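3.2 Materials and Household Survey

Figure 1. A thin board with a multicolored printed face, held over a square table with a light wood-grain top.

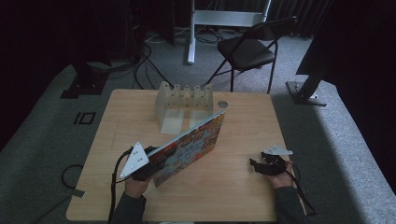 The survey covered 700 households in two towns, Ravport and Bovier, and asked how printed pictures are stored and displayed in the home. Both towns have a similar mix of apartments and detached houses, but they differ in the age of the housing. Most of the Ravport sample lives in buildings with solid masonry walls, where hanging anything takes a drill and a plug. Most of the Bovier sample lives in newer buildings with hollow interior walls. We expected wall type to affect the number of pictures hung, and the questionnaire was built to test this.

Households were drawn from the municipal address lists and contacted by letter. A household was kept in the sample if at least one adult had lived at the address for a full year before February. Student residences and short-term rentals were left out. One adult per household answered for all members, which means that items kept in the rooms of teenagers or lodgers are probably undercounted.

We defined a printed picture as any flat item with a printed image on at least one face, kept mainly to be looked at. The definition takes in framed prints, posters, mounted photographs and rigid panels. It leaves out calendars, wallpaper, fabric hangings and anything shown on a screen. Books were excluded as well, although many respondents reported standing a book face out on a shelf for its cover. These cases were logged under a separate code and are discussed in Section 5.

Each item was assigned to one of 11 placement codes. The codes separate items fixed to a wall, items leaning on a surface, and items in storage, and then divide each group by room. Leaning items proved the hardest to code. A panel resting on a sideboard may have stood there for years or may be waiting to be hung, and respondents were often unsure which was the case. We therefore recorded leaning items as displayed unless the respondent said that they planned to move them.

The full record holds 1584 items. Two coders worked through it independently, using the Liso coding sheet with the room categories changed to fit local floor plans. Where the coders disagreed, the item was reviewed against the respondent's written comments. If the comments did not settle the matter, the item was marked as unclassified and dropped from the placement analysis, but kept in the totals by material.

Size was recorded in three bands based on the longest side. We did not ask for exact measurements. In the Ojeda pilot, respondents who were asked to measure their pictures tended to skip large items hung above stairs or furniture — precisely the items of most interest for the wall-type question. The bands gave a lower rate of missing answers, at the cost of precision in the middle range.

Purchase price was asked only for items acquired by the current household. Gifts and inherited items were coded by source, with the price field left blank.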